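The pin and the bush
Why small pivots wear out first, and what can be done about it at the drawing stage
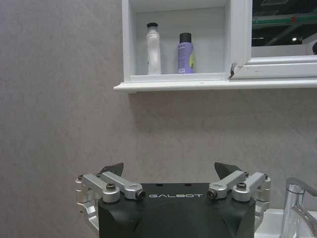
Issue 37

Most joints in everyday machinery are pivots. A gate, a folding chair, a bicycle derailleur and an office door closer all depend on one part turning around another through a limited arc. The load is carried on a pin, the pin sits in a hole, and the service life of the assembly is usually set by what happens in the gap between them.

The gap is called running clearance. On a plain pivot of small diameter it is a few hundredths of a millimetre. Too little and the joint binds when the pin warms up or picks up grit. Too much and the pin rocks, which concentrates the load at the two ends of the hole. Wear then proceeds from the ends inward, and the hole takes on a shape that fitters call bell-mouthed. A bell-mouthed hole can't be corrected by fitting a new pin of the original size.

Oscillating joints wear differently from rotating ones. A shaft turning continuously draws lubricant into the loaded zone and can build a thin film that keeps the surfaces apart. A pivot that swings through 30 degrees and stops never reaches that condition. It works in what is known as boundary lubrication, where the high points of both surfaces touch and protection depends on additives in the grease or on the bearing material itself. The same small patch of the hole takes the load on every stroke.

For this reason the choice of bush matters more than the choice of pin. Three types are in common use. Sintered bronze is porous and holds oil, but it relies on movement to bring the oil to the surface and performs poorly at very low speeds. Wrapped bushes with a polymer lining run dry and tolerate slow movement well, although the lining is thin and once it is gone the backing metal scores the pin. Solid polymer bushes are cheap and quiet, and they creep under sustained load.

Bello, a maker of folding gate hardware, changed from sintered bronze to lined bushes on its lighter hinges after a run of warranty returns. The company's test rig cycles a hinge under side load and stops when free play at the tip of the leaf passes a set limit. On the older design the limit was reached at 400 hours. The revised hinge ran to 800 hours, at which point the test was ended with play still inside the limit. The pin, its finish and the grease were left unchanged.

Aluminium link arms raise a separate problem. The metal is light and easy to machine, but it is soft next to a hardened pin and its oxide is abrasive. An arm bored and run directly on a steel pin will produce a grey paste within a short period of use. Hard anodizing delays this. Pressing in a bush avoids it, provided the wall around the hole is thick enough to hold the press fit without spreading. Jafarzadeh, which supplies linkages for adjustable desks and seating, bushes both ends of every arm and reams after pressing, as a pressed bush closes in slightly and the final bore is smaller than the catalogue figure.

Retention is often treated as an afterthought. A shoulder screw makes a tidy pivot: the ground shoulder acts as the pin, the head retains the arm, and the thread anchors the lot. It also puts a thread in a place that sees reversing torque. Friction at the head tends to turn the screw a little on each stroke, and a screw turned often enough in the loosening direction will back out. Thread-locking compound is adequate for light duty. Where the joint will be serviced regularly, a headed pin with a circlip is easier to inspect - the clip is either in its groove or it isn't.

The pivot supported at one end only deserves some caution. It saves a plate and a machining operation, and it puts the pin in bending. Deflection rises with the cube of the unsupported length, so a spacer added late in the design to clear a neighbouring part can cost more stiffness than expected. Burnomton replaced the single-sided pivots on its workshop lamp arms with a forked joint under part number 1764, at a small increase in mass.

Maintenance advice for small pivots is short. Wipe away old grease before adding new, check for play with the joint unloaded, and replace the pin and bush as a pair.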